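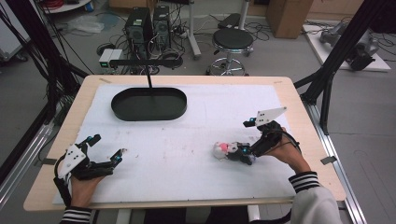

Words by Zoi Vlachopoulos
September issue, Work section

The toy is small, white and stuffed, with pink patches, and it gets picked up a great many times before lunch. At Nerar, a contract packing firm in Dundley, people who used to put toys like it into boxes now spend part of the shift wearing a black gripper on each hand. The grippers record how they move. The recordings go to train the robot arms that management wants on the packing line.

Kittipong Yimyam packed by hand for five years before he moved to the training tables. He says the first week was the hardest on his patience.

"You know how to pick up a toy. Then you put these on and you don't," he says. "You have two fingers on each side and you can't feel anything. I dropped everything."

He is faster now, though speed is not what he is paid for. On the packing line, Nerar sets a target for each hour. At the tables the company asks for clean takes, and a take with a fumble in it gets marked and kept separate. Yimyam says he likes the slower pace but misses the talk. The line was loud and sociable. At the tables, people mostly work alone.

Nerar employs 73 people in Dundley, and 18 of them have been trained on the grippers. They rotate, four hours on the tables and the rest of the shift on ordinary packing. The rotation came out of talks with staff last spring, after several people complained of sore wrists. Table work also pays a little more per hour, and that has caused some friction with those still waiting for a place.

The bigger question is what happens when the arms are ready. Nerar's operations manager, who goes by Oseo at work and asked to be called that here, says the company expects to run its first automated station next year and has promised no layoffs before then. After that, he says, jobs will change. He would not put a number on it.

"Soft things are difficult," he says. "A box is a box. A toy folds a different way each time. We will need people for that for a long while."

Yimyam has heard this and half believes it. He has asked to be trained in maintenance, and a place may open up in the winter. His cousin did the same at Workneh, a warehouse across town, and now looks after the sorting machines there – better money, worse hours.

For now he straps in at seven and starts again with the toy.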